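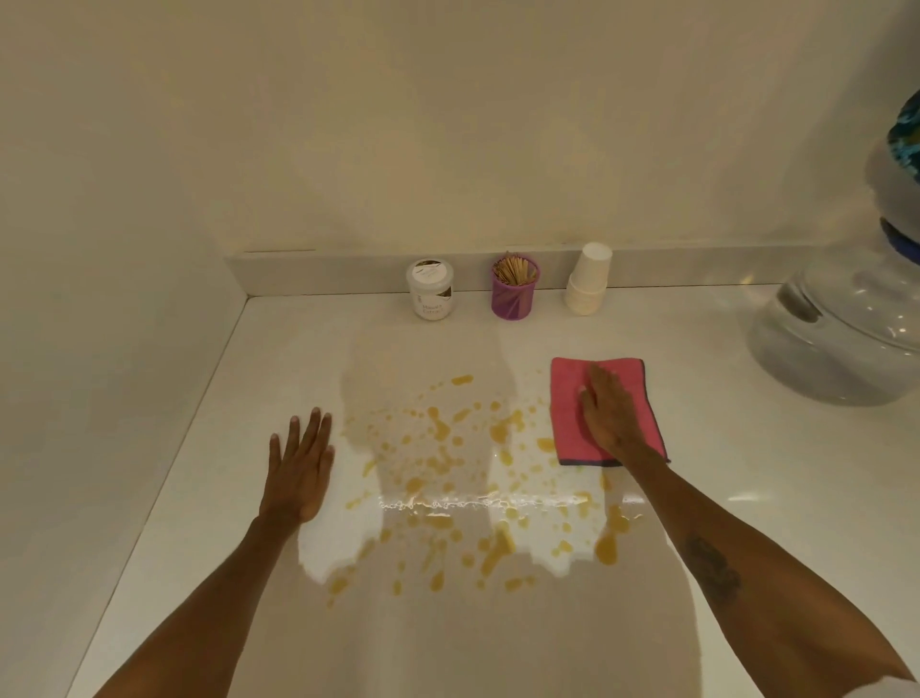 Notes by Noémie Rolland
Housekeeping for Shared Kitchens, handout 2: worktops, spills and the drinks corner
Lodgate Adult Learning, Room 32

Hello again. I promised those of you who had to dash off for the bus that I would type up what we covered, so I've gone through my notes and put back in the bits I forgot to say out loud. Yannick Vasseur has read it over and added a paragraph of his own near the end.

Where we start: the wet bit

We began with spills, as everyone in the room had an opinion about them. A yellow-orange liquid on a glossy white worktop is a very good one to learn on, as you can see every bit of it, right out to the thin part at the rim. On a dark speckled top you would be wiping by faith. If you work somewhere with dark tops, bend down and look along the surface towards the light. It feels daft but you'll do it for ever once you've started.

My order of work goes like this:

Look before you touch. Is there anything near the puddle that it could reach? Paper goods first, then anything with a label, then anything electrical.
Move those things back, or off the counter altogether if there's room elsewhere.
Lay something absorbent on top and leave it alone for a bit. Kitchen roll is fine, an old flannel is better.
Work from the outside towards the middle.
Lift, fold to a clean side, go again.
Wash with warm water and a drop of washing-up liquid, rinse, dry.

The step people skip is the leaving alone. We all want to scrub! But if you push a dry cloth into the middle of a big wet oval, what you get is a bigger oval, and quite possibly a wet shoe. Let the cloth drink. I give it as long as it takes to fetch the second cloth, and then I start.

Somebody asked whether you should find out what the liquid is. Yes, if there's anyone to ask. Juice and squash are sticky and want two rinses. Anything oily wants the washing-up liquid straight away, before any water. Anything with turmeric or a similar spice in it wants you to be quick, full stop, and wants a cloth you don't care about. If you can't find out, treat it as sticky and as a stainer and put gloves on. If it smells of chemicals, stop and read the bit about Flellport further down.

Glossy surfaces

A glossy top is easy to wipe and hard to finish. You can get it perfectly clean and it will still have smears on it when the overhead light catches it. Two cloths, one damp and one dry, and the dry one has to be properly dry. I like the flat woven sort. Fluffy ones leave bits.

No scouring powder and none of those green-backed sponges, please. Scratches hold colour, and the next spill will find them.

The ledge at the back

I went on about this for ages, sorry, but it matters. A low backsplash ledge makes two seams, one at the bottom where it meets the worktop and one at the top where it meets the wall. Anything runny that gets to the bottom seam will travel along it, so when you've finished the flat part, fold your cloth over one finger and run it all the way along, corner included. The top of the ledge collects dust and paper fluff. Once a week is plenty for that.

A pale painted wall behind a drinks corner will get splashed sooner or later. Dab, don't rub, and use less water than you think you need. (I have rubbed a shiny patch into a cream wall and it was there until we repainted in August.)

What lives against the wall

Keeping the small things in a row at the back is a good habit, and I'd like you all to copy it. It leaves the working part of the counter clear, and a spill in the middle has some distance to go before it ruins anything.

Paper cups. Keep them nested and upside down, so that dust can't settle inside. The weak point is the rim of the bottom cup, which is sitting right on the counter. If liquid gets to it, bin that cup and check the next one up. In a busy kitchen, stand the stack on a saucer.

Wooden sticks. A tall cup holds them upright and tidy, but don't pack it so full that people have to wrestle one out, as that's how the whole lot ends up on the floor. Empty the cup now and then and wash it. There is always grit in the bottom, always. Wood soaks up whatever it touches, so any stick that has been in a puddle goes straight in the bin.

Small jars with screw lids. Lid on, label facing out. If the outside has been splashed, wipe the jar with a damp cloth and leave the printing alone as far as you can. Lift it and wipe underneath too - a ring under a jar is the commonest thing I find on inspection, and I have been doing this a long while.

Big glass vessels. Two hands, one of them underneath, and dry the base before you move it. If there's anything loose or decorative sitting on top, take that off first and put it down somewhere safe. Wet glass with a thick heavy bottom is slippery, and it's also unkind to toes. I would slide cloths up to it and clean round it first, then shift it once the counter is dry.

Yannick's paragraph

Yannick runs the kitchens over at the Flellport building and wanted this included: "If you don't know what a liquid is and it smells sharp, or it's making your eyes water, don't put anything on it. Open a window, keep people out and ring the site desk on extension 849. I would sooner be called out for orange squash every morning of the year."

Quite right. The extension only works from inside the building, so Lodgate people should go to reception.

Supplies

The cupboard in Room 32 has flannels, gloves and washing-up liquid. Cloths that have picked up colour go in the Arnaud tub by the door, the one with the blue lid, and get washed separately. Please don't put them in with the tea towels again. The order code for new flannels is 979 if you're filling in the sheet yourself.

For next time

Pick a corner of a kitchen you use, at home or at work, and write down what is kept there and what would be spoilt first if something tipped over. Half a page will do, and a rough sketch is welcome. If there's something you'd move, say where you'd put it.

We'll be doing fridges, so bring an apron. The Groto leaflet on shelf temperatures is in the tray outside the room and it would help me if you'd read the first side beforehand.

Noémie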